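Forum: Club and Classroom Robotics
Thread: Small arm, puck into square task, how are you scoring "in"?

ilse_fuchs
We run an after-school club and the spring project is one arm, one puck, one target. The kids have to get the puck inside a square marked by four red corner pieces on a studded gray baseplate. The arm is a small 3D-printed one. Our team name for the project is Braltent, don't ask, the students voted.

The scoring rule we wrote in March says the puck has to be "in the square." We have already had three arguments over what that means. Does the whole puck have to be inside the corners, or is touching the area enough? Each team gets 13 tries and they keep their own score sheet.

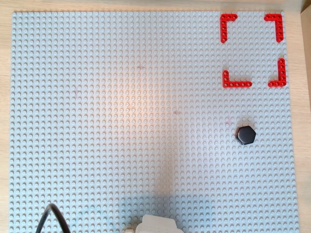 I would like one rule that a seventh grader can apply without calling me over. Last year at the Vestevico meet they used "more than half," and the judges spent a lot of time squatting next to tables. I don't want to do that again.
Ilse Fuchs

mikix_dad
Whole puck inside or it's a zero. Kids can judge that. As soon as you allow partial you need a judge.

noh_bench
Disagree. With whole-puck-only, the weaker teams get a page of zeros and learn nothing about whether they are getting closer. We give 3 points for fully in, 1 for touching the line between two corners, 0 for anything else. You can stretch a string along the corners if there is a dispute.

mikix_dad
So now you have string on the table and an arm that can catch it.

noh_bench
You put it down after the run, with the arm parked. It takes ten seconds.

ilse_fuchs
I like the partial points but I need to think about edge cases.

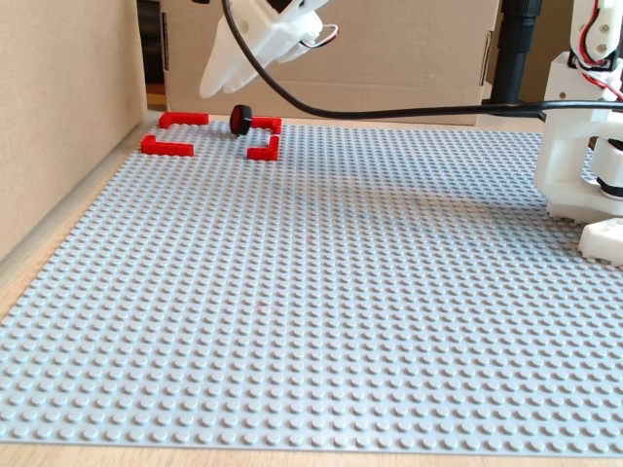
The rule also has to say something about which way up the puck ends. Our students assumed it would always land flat, so nothing in the sheet covers it. You can get the puck lying on its side at the upper edge of the square, close to the corner piece and not fully inside. Under mikix_dad's rule that's a zero and we move on. Under noh_bench's rule I guess it's a 1, but one student says a puck on its side should never score, and another says orientation was never part of the task. I think they both have a point.

l_stueber
I coach at a different school and we do the same task. Orientation was never part of it unless you wrote it down. Score it this round as written and change the sheet for the next one. Changing a rule in the middle of a round is worse than having a bad rule.

The bigger issue for us was cables. Where does yours run? Ours came across the plate and we had a motor cable shift a corner piece, and then nobody could agree whether the run counted.
Lieselotte Stüber

ilse_fuchs
Across the plate too. Closer look:

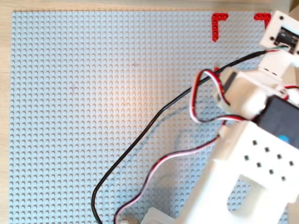 Black cable over the studs, servo wires near the base. Two of the red corners along the top edge.

I know it's messy. I have asked the students to come up with a fix and write it down before they touch anything.

mikix_dad
Zip ties. Follow the arm segments and leave slack at each joint.

l_stueber
Leave more slack than you think. Our base joint turns through 270 degrees in the code we use, and the first time we tied everything neatly it pulled a connector out. Swing the arm by hand to both ends with the power off and then tie.

noh_bench
Also I would make the students check the four corners before every run. If one has moved, fix it first. That belongs on the score sheet as a check box. We lost a whole Monday to a corner that was off by a couple of studs.

mikix_dad
A check box for that is a bit much. They will tick it without looking.

noh_bench
Some will. Ours mostly look, because the other team is standing there watching.

ilse_fuchs
OK. What I am taking back to the club: 3 / 1 / 0 scoring, string only after the arm is parked, puck on its side scores like any other puck for this round, corner check before each run. Then the cables.

One more question. Do you fix the start position of the puck or let the team choose?
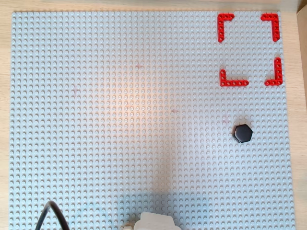

Puck on the open studs below the square, target empty.

At the moment they can put it anywhere outside the corners. The programming group wants it fixed so they can tune for one spot. The group working on the camera side wants it moved every time, or else their part of the project is pointless.

l_stueber
Fixed for the first half of the tries, free for the rest. Let the opposing team place it in the free ones. Mark the fixed spot by counting studs from the plate corner and write the two numbers on the sheet.

mikix_dad
Opposing team will put it as far out as the arm can reach, every time.

l_stueber
Then agree on a reach limit first. We have a line they can't go past.

noh_bench
Agree with l_stueber for once. 13 doesn't split evenly though, so decide who gets the extra one.

ilse_fuchs
The extra one can be a practice run that doesn't count. I'll put up the revised sheet after the next session.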